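Fall Walkthrough Checklist for the Astville House (with my comments)

Last updated Oct 25, 2019

I do this walkthrough twice a year, once in August when it's still light after dinner and once before the heat goes on. A few people on our street asked for my list, so I typed it up with the comments I scribble in the margins. Our place is a two-story from the fifties with a crawl space, gas heat and a detached garage, so skip whatever doesn't fit yours. It takes me most of a Saturday-type morning, plus a trip to the hardware store because there is ALWAYS a trip to the hardware store.

Smoke and CO alarms

1. Press the test button on every alarm. OK
Comment: All of them shrieked like they should. The dog hid in the bathtub.

2. Check the date on the back. 2 NEED REPLACING
Comment: The one in the upstairs hall and the one by the basement door are both past ten years. I kept putting fresh batteries in them like that was going to help. New ones are going up this week.

3. CO alarm outside the bedrooms. OK
Comment: Plugged in, green light on. Somebody had unplugged it over the summer to charge a phone (I have my suspects), so now there's a strip of tape over it that says LEAVE ME.

Furnace and water heater

4. Change the filter. DONE
Comment: Gray and fuzzy. I write the date on the cardboard edge with a marker so I can't fool myself.

5. Clear space around the furnace. FIXED
Comment: Three feet is what I aim for. I moved two bags of outgrown coats and a paint can that I swear I had already moved in August.

6. Look at the vent pipe where it meets the wall. OK
Comment: No rust, no gaps, no white crusty stuff. The service guy from Gondard comes for the real inspection and I don't touch anything past this point.

7. Water temperature at the kitchen tap. TOO HOT, FIXED
Comment: I let it run into a mug with the candy thermometer in it. It was way up there, so I turned the dial down a bit, waited a few hours and got 112 on the second try. I'm happy with that for washing dishes, but ask your own plumber what they like for a setting, since mine and my brother-in-law have very different opinions!

Kitchen and laundry

8. Fire extinguisher needle in the green. OK
Comment: Still hanging by the back door and not over the stove, where I'd have to reach through the fire to get it.

9. Dryer vent, inside and out. FAIL, then fixed
Comment: Oh boy. The outside flap was stuck half open and there was a nest of lint behind it as big as a loaf of bread. I bought the Plakero brush kit with the bendy rods and it did a nice job, though the last rod came unscrewed in the wall and I spent a long while fishing for it - turn it clockwise only, learn from me. Towels are back to one cycle.

10. Washer hoses. OK
Comment: No bulges, no drips. I run a dry paper towel along each one and look for spots.

Cords and outlets

11. Press test and reset on the bathroom, kitchen and garage outlets. 1 FAIL
Comment: The garage one won't reset. I've taped over it until the electrician gets here, and the freezer is on a different circuit, thank goodness.

12. Anything warm, frayed or run under a rug? FIXED
Comment: One lamp cord under the den rug, and a power strip plugged into another power strip behind the desk. I rearranged the whole corner and now the printer lives on the other wall. Not everyone in the house loves it.
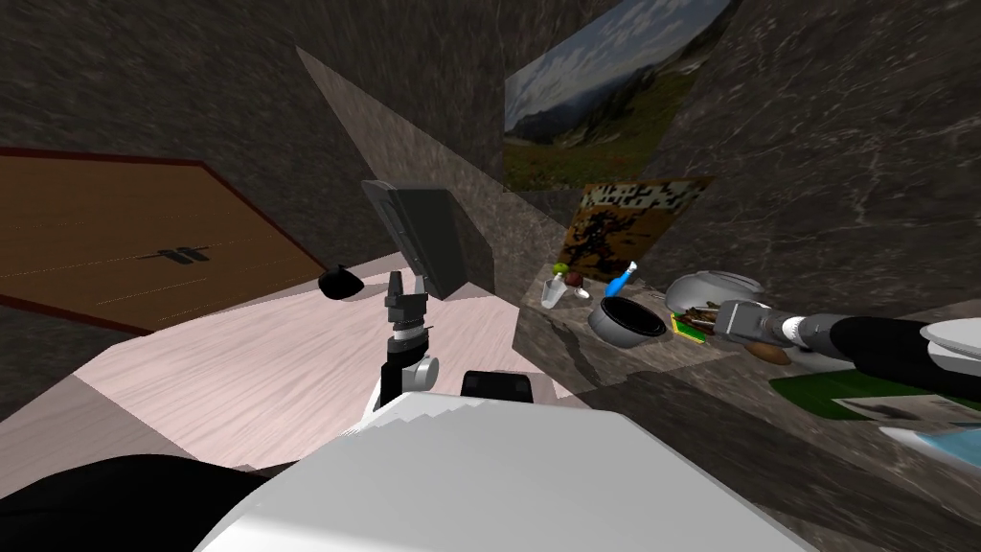
Stairs, railings and outside

13. Shake every railing hard. 1 LOOSE
Comment: The back steps wobble at the bottom post. Two long screws helped, but the wood is getting soft there and I think it's a spring project.

14. Bulbs on the stairs and porch. DONE
Comment: Swapped the porch one for a brighter LED and now the moths and I can both see the steps.

15. Gutters and downspouts. HALF DONE
Comment: The front is clean. For the back I need someone to hold the ladder, and I'm not going up without that. The ladder itself is the old Mac an tSaoi one from my dad and its feet are worn smooth, so new rubber feet are on the shopping list too.

16. Shut off and drain the hose bibs. NOT YET
Comment: Still watering the mums. I'll do it before the first hard freeze.

Still to do: the two alarms, garage outlet, ladder feet, back gutters, hose bibs.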